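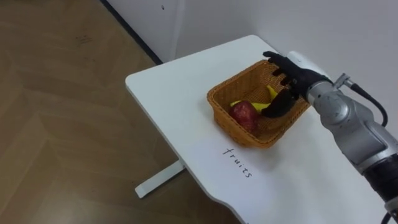
Can I clear a grip fault by pulling the object out of the fingers?
Leave the object where it is. Press the stop button, wait for the status light to turn amber, and release the hand from the Cilora panel as described in Section 8.

Section 8. Grip Faults During Sorting

A grip fault is reported when the fingers of the hand do not reach the commanded position within 2 seconds. The arm holds its last pose and the panel shows code 27.

CAUTION: The arm remains under power while code 27 is displayed. Keep hands out of the baskets and away from the wrist.

8.1 Releasing the hand

1. Press the stop button on the Coter base unit.
2. Confirm that the status light is amber.
3. On the panel, select Hand, then Release. The fingers open at reduced speed.
4. If the fingers remain closed, select Release once more. Do not pry them open.
5. Switch off power at the base unit before removing any object by hand.

Note: An object released above a basket will drop. Support from below is not permitted while power is on.

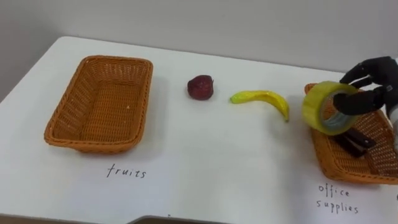
Bennani Technical Publications

8.2 Objects with a center opening

Tape rolls and similar items may be gripped with the fingers passed through the opening. Items held in this way can stay on the hand after Release. Complete step 5 before sliding the item off the fingers.

8.3 Returning to service

1. Check the finger joints for tape residue.
2. Restore power and run the Biner homing routine.
3. Repeat the sort with one item only.
4. Record the fault code in the service log.

If code 27 returns, remove the unit from use and contact the service desk. The hand must be inspected after every 2000 grip cycles.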